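La siesta, esa asignatura pendiente

¡Hola otra vez! Os escribo a las cuatro de la tarde, con un café delante y la marca de la almohada todavía en la cara, así que ya os imagináis de qué va la cosa este mes.

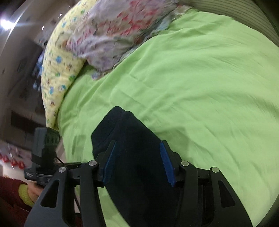
Llevaba años diciendo que yo no servía para la siesta. Me tumbaba después de comer, me despertaba a las dos horas sin saber ni cómo me llamaba y luego, claro, a la una de la madrugada seguía mirando el techo. Pero en marzo empecé a trabajar desde casa tres días a la semana y me propuse aprender a dormirla como dios manda (mi abuela la llamaba «cerrar los ojos un padrenuestro», y los padrenuestros le salían larguísimos).

El primer cambio fue el tiempo: 20 minutos, con alarma. Al principio me pasaba 12 pensando en la lista de la compra y los otros ocho enfadada por no dormirme. Una lectora de Brasgate me escribió para decirme que lo importante era no intentarlo, que pusiera la radio bajita y me dejara llevar. Mano de santo, oye. Ahora pongo un programa de jardinería del que todavía no he oído un final.

Lo segundo, la cama. Hay quien defiende el sofá a muerte, y lo entiendo, pero a mí el sofá me deja el cuello hecho un ocho. Me tumbo encima de la colcha, sin abrirla, con una manta fina por los pies. Si me meto dentro, estoy perdida hasta la cena.

También he probado cacharros, que para eso me leéis. El antifaz de Skunley me gustó mucho, aunque la goma aprieta un poco si tenéis la cabeza grande como yo. La almohada de Cemico se la ha quedado el gato y no pienso discutírselo. Y de la aplicación de Ogilvie, la de los sonidos de lluvia, solo diré que tiene 300 lluvias distintas y que todas me dan ganas de ir al baño.

El mes pasado os pregunté por vuestras manías y me llegaron 163 respuestas, ¡qué barbaridad! Gana por goleada bajar la persiana hasta abajo, seguida de quitarse los calcetines (y de ponérselos, que aquí hay dos bandos irreconciliables). Las iré contestando poco a poco, casi seguro por la mañana.

Para el próximo envío quiero hablar de meriendas, así que mandadme las vuestras, sobre todo si llevan pan con chocolate.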